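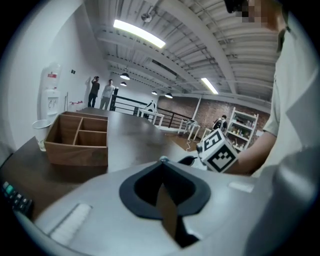
Slide 1 - Opening

Good afternoon, and thank you that you stayed after the coffee. My name is Gijs Dewulf. I work on data recording at Jornitau, and I have 17 slides but I will only stop at a few of them.

The talk is about teaching by hand. I want to speak about the person who holds the gripper, and less about the network which learns from it later.

(Wait until the door is closed. Ask if the people at the back can hear.)

Slide 2 - Two ways to show a task

First way: remote control. The operator moves a leader arm or a joystick, and the robot follows. We did this for one year with the Camargo arm. The advantage is clear, you record exactly the joints of the robot which will do the task. The disadvantage is that the operator feels very little. To put a cup in a box took our best operator 20 seconds, and she was tired after one hour.

Second way: the operator takes the gripper in the hand and does the task directly. The robot is not needed during the recording. We call our version of this Munetari. The speed is almost the speed of normal work.

(Do not go into the price question now. It comes always at the end.)

Slide 3 - How we know where the hand is

On each gripper there is a cube with printed square markers. From the markers we calculate the position and the rotation of the tool. We tried first without the cube, only with the motion sensor, and the path was drifting after a short time.

Weak point: if the sleeve or the other hand covers the markers, we lose the pose. So we ask the operators to keep the wrist a little bit open. It feels strange in the first 2 days, then they forget it.

Slide 4 - The task: sorting small objects

We use a tray with compartments and a few things which you find in any office. The operator decides with which hand to take an object, and we do not correct this. Earlier we gave a strict order, left hand first, and the demonstrations became stiff. The policy trained on them was also stiff.

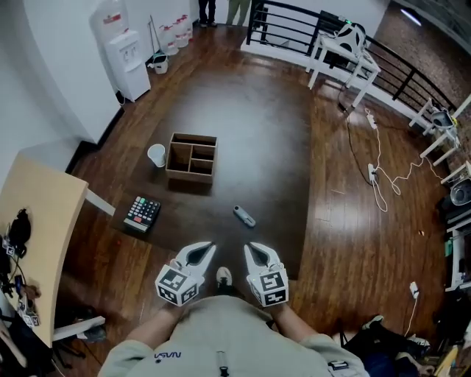
Two hand-held grippers with marker cubes, and a divider tray on the rug.

Say here: look at the paper cup, it is tipped a little. We want such starts in the data. If every cup stands perfectly, the robot learns only perfect cups.

Say also: a tray on the floor and a box on a table give a very different angle of the arm. Record both. With only the table height our robot was failing when we lowered the work surface.

Slide 5 - How much is enough?

For this sorting task we collected 600 demonstrations. After that the result still improved, but slowly. What helped more was changing the place of the tray between the recordings.

(If there is time: the story of Lillik, our labeling tool, and the mirrored left and right hand. If no time, skip to the next slide.)

Slide 6 - Advice for a new operator

Begin slowly, and make one clean grasp before you think about speed.
Open the fingers fully before you approach the object.
If you drop something, continue and pick it up. We keep these recordings and mark them in Lillik.
Take a break before the arms hurt - a tired hand shakes, and the robot will learn the shaking.

Slides 7 to 16 - Results

Go quickly. Stop only at the comparison between Camargo and Munetari, and explain that the vertical axis is success per attempt, not per hour. Last time people misunderstood this.

Slide 17 - Questions

Leave the contact address on the screen. Repeat every question in the microphone before answering.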